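Workshop Tips: Comparing Grippers on a Small Bench
Prepared by Gladys Cuadros, Uvine Community Workshop

Members comparing end tools for a bench arm are asked to use the same blocks and the same board for every trial. Change one item at a time — tool, camera or controller — and record each change in the log.

Wipe the board before each session. Set the approach speed to 40 percent and complete six passes with each tool. Start with the cylinders and cubes. Star shapes should follow, as their points are harder to grip squarely.

Leave a clear area of wood beside the blocks for placing. Return all tools to Drita Dimitrov by the end of July. 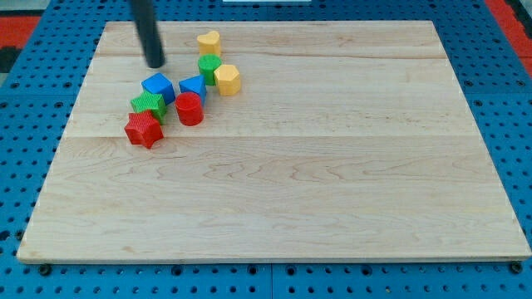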